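About Us

Hi, and welcome to Pearce Home Laundry School! I know, I know, a school for laundry. My own mother laughed for a good minute when I told her. But here we are, with a waiting list for the May classes and a sink full of other people's wool sweaters, so I must be doing something right.

I started out behind the counter at Rinix, the dry cleaner's on the corner of Orkano Street. I loved that job. I did not love the sad faces. People would come in holding a sweater that now fit a doll, or a white shirt that had gone the color of weak tea, and ask if we could fix it. Mostly we couldn't. What I could do was tell them how to wash the next one, and after a while I was spending more time talking at the counter than pressing pants (my boss noticed). So I left, rented the old Pemel bakery two doors down, put in some deep sinks and a lot of drying racks, and taught my first class to five people, two of whom were my cousins.

Since then, 421 students have come through the door. Some of them had just moved out of their parents' place and had never turned on a washing machine. One couple came for their anniversary, which I still think is the best date idea ever. Plenty of folks have been washing clothes for longer than I've been alive and just want to know why their towels feel like cardboard. (Too much soap. It's nearly always too much soap!)

What we teach

The Basics class is one evening. We sort, we read care labels, we talk about water temperature, and we go through stains by type – grease, grass, blood, red wine, the usual suspects. Bring something stained. Everyone brings something stained, so please don't be shy about it.

Hand Washing is my favorite and runs over two evenings. You'll learn to wash wool without shrinking it, rinse silk without wrecking it, and roll a wet sweater in a towel so it dries in the shape you want. Wear sleeves you can push up.

Then there's Mending and Pressing, which I added because people kept asking. Buttons, hems, small holes, and how to iron a shirt in the right order (collar first, and yes, I will argue with you about this).

Every class costs $40, and that covers the soap, the handouts and as much coffee as you can drink. I keep groups small enough that we all fit around the sinks without bumping elbows. If you can't afford the fee right now, write to me and we'll sort something out. I mean that.

Things people ask me

Do I sell my own detergent? No. I get offers, but I'd rather tell you what I think of the stuff in your cupboard.

Do I wash clothes for customers? Also no, not anymore. Rinix is still there and they do lovely work.

Can kids come? From age ten up, with a grown-up. They're usually better at folding than the adults, and much faster.

Do you need a fancy machine at home? Not even a little. Lots of my students use the coin laundry, and a big basin and some patience will get you through most of the delicate things you own.
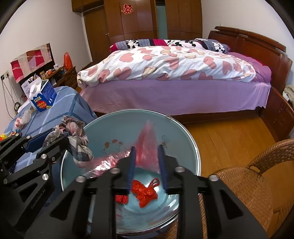
Marisol wrote to me after Hand Washing to say she'd finally washed her grandmother's blue cardigan, after eleven years of keeping it in a drawer because she was scared to get it wet. It came out fine, she said, only next time could I please spend longer on drying, because she had to phone her sister to ask whether it could go near the radiator. It can't, and she was right, so there's now a whole half hour on drying in the second evening.

I love getting notes like that – even the grumpy ones. Also, our little newsletter goes out to 3,556 readers these days, and a good part of it is just me answering your letters, so keep them coming. Last time it was mostly deodorant marks. Next up is feather pillows.

Come and see us

We're in the old bakery on Orkano Street, with the green door. The bell sticks, so knock hard. Class dates are on the sign-up page, and if the one you want is full, add your name to the list anyway, as spots do open up.

Page last updated 24/02/2025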